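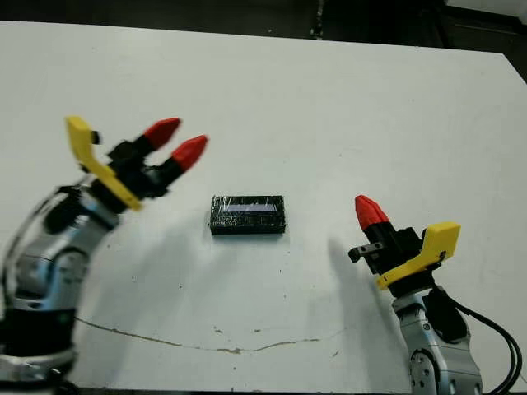 4. Care and repair of the table top

This section is for the Plevudum table with white matte top. Please read all the steps one time before you start. The work needs two evenings, because the filler must rest during the night.

4.1 What you need

- soft cloths, clean, without color
- dish soap and warm water
- a soft brush, for example an old toothbrush
- Diswood filler paste, white
- a plastic spreader or an old bank card
- fine sanding sponge
- masking tape

Note: The white of the paste is a little warmer than the white of the top. On most tables you see it only when you stand very near. If this disturbs you, try first on the underside.

4.2 Cleaning before repair

1. Take small objects off the table. Small black things such as remote controls or battery packs can leave gray rub marks when they are pushed, so lift them and do not slide them.

2. Wipe the whole top with a dry cloth. Dust and grains that stay on the surface will scratch it in the next step.

3. Mix a few drops of soap in warm water. Press the cloth out well and wipe in long strokes, always in the same direction.

4. Dry with a second cloth.

The light gray haze that comes after long use is wear of the matte coating and in many cases it will not go away fully. Do not polish it. Polish makes shiny islands in the matte surface, and these are more ugly than the haze.

CAUTION: Do not use acetone, oven cleaner or scouring powder. Do not use melamine sponges on the matte top.

4.3 Checking a crack

A thin line in the top can be only in the coating, or it can go deeper. Check this before you fill.

1. Move your fingernail slowly across the line, in several places. If the nail does not catch, the line is in the coating. Clean it and leave it alone.

2. If the nail catches, press with your thumb on one side of the line and then on the other side. The two sides should not move against each other.

3. Look under the table at the same place. If you can see the line there also, stop the work. The top must be changed (see section 6, order number 404).

4. Put a small pencil mark on masking tape at each end of the line, and write the month on the tape — for example December. When the line has passed the mark at the next check, do not fill it. Write to our service.

Brown color in a crack is usually coffee, tea or old dirt which has gone in. Brush along the line with soap water, only a little, and wipe at once. A chip beside the crack can be filled together with it.

CAUTION: Never pour water on a cracked top. The core swells and the line will open more.

4.4 Filling

1. Let the table dry for 12 hours after cleaning. Do not use a hair dryer.

2. Put masking tape on both sides of the line. Leave a very narrow gap. When the line wanders, use short pieces of tape and follow it.

3. Press the paste into the gap with the spreader. Hold the spreader almost flat and pull across the line, then one time along the line.

4. Remove the tape while the paste is still soft.

5. Leave it until the next evening. Do not put a cloth over it.

6. Sand with the fine sponge, without pressure, only on the paste. If the place is now lower than the top, repeat from step 2.

Note: You may eat and write at the table on the next day, but keep hot pots away from the repaired place, also with a pot mat.

4.5 After the repair

Check the line again after some weeks. Also check that the screws of the frame are tight, as described in section 3. A table that stands on an uneven floor pulls on its top all the time, and then the crack comes back beside the filler.

Text of this section: Ximeng Cheng

Comments

Jinfeng Lu
My crack had a brown spot in the middle and the brush took out only half of it. I filled over it and now there is a beige point. Should I have waited?

Ximeng Cheng
Brush it two or three times on different days, with drying between. If it is already filled, a beige point is better than a new hole — I would leave it.

pisside_owner
Does this work for the Pisside desk too? Same white top I think.

Ximeng Cheng
The matte one, yes. For the glossy one please use the other guide.

tomatl
Bank card worked better than the spreader in the box.

Related guides

Xiao bench: tightening the legs
Pisside desk: care of the glossy top
Plevudum table: leveling on an uneven floor
Diswood paste: storage and drying times
Changing a table top with 2 persons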